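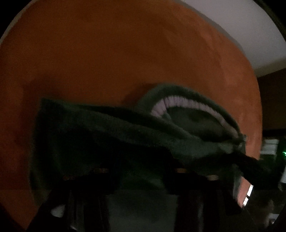 Ritetti 252 Handheld Garment Steamer

$62, in stock, ships from our shop in Pleltholm

I held out on handheld steamers for years. The first few I tried either spat water all over a good shirt or ran dry before I'd finished one sleeve, and I went back to my iron feeling smug about it. Then the 252 came in with a mixed order last April, I took it home to try on a pile of linen, and I've hardly folded up the ironing board since!

It weighs 554 grams empty, so you'll feel it a bit once the tank is full, but I can do a week's worth of shirts without switching hands. The heater is 771 watts. That's on the modest side, and if you're used to a big standing steamer you'll notice it's slower on heavy cotton. For everyday clothes it's plenty.

What I like

The trigger locks. You slide the little catch forward and the steam keeps coming, which your thumb will thank you for by the third pair of pants. The cord is long enough to get around both sides of a closet door (mine is, anyway, and my outlet is in a silly spot). And the tank comes right off, so you can fill it at the sink without dragging the whole thing over there.

I also love the plain metal plate on the front. You can press it lightly against a collar or a button band and get something close to an ironed finish. Not a knife crease — for that you still want an iron — but good enough for work.

What I don't like so much

The tank cap is stiff when it's new. It loosens up after a few fills. The stand is sold separately, too, and I wish Ritetti would just put one in the box.

Felt, wool and anything fuzzy

People email me about this more than anything else. Yes, you can steam wool and felt, just keep the plate off the surface. Hold the steamer a little way back, let the steam drift in, then smooth the nap with your hand or a soft brush while it's still warm. If you press down you'll get a flat shiny patch, and those are a pain to lift out again. Always try a hidden corner first, especially with craft felt, because some of it is synthetic and doesn't care for heat at all.
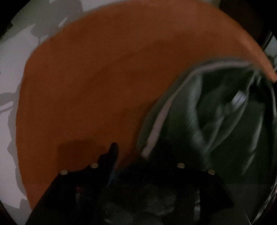 Matte orange fabric with a slightly fuzzy surface

Which one should you get?

I carry two. The Hurketti Son is smaller and packs nicely in a suitcase, and if you mostly want something for hotel rooms, get that one. It has no trigger lock and the tank is tiny, so I wouldn't want it as my only steamer. For the house, go with the 252.

In the box

Steamer with removable tank
Clip-on fabric brush
Heat-resistant glove
Storage bag

Looking after it

Empty the tank when you're done, every time. If your tap water is hard, use distilled, or mix the two half and half like I do. When the steam starts coming out in puffs, run a tank of water with a splash of white vinegar through it, then a tank of plain water — do it outdoors or near an open window unless you like your bedroom smelling like pickles.

Returns are fine within a month if it hasn't been filled. If it has been filled and something's wrong with it, write to me anyway and I'll sort it out.

Home Steamers Irons Brushes Care Tips Shipping Cart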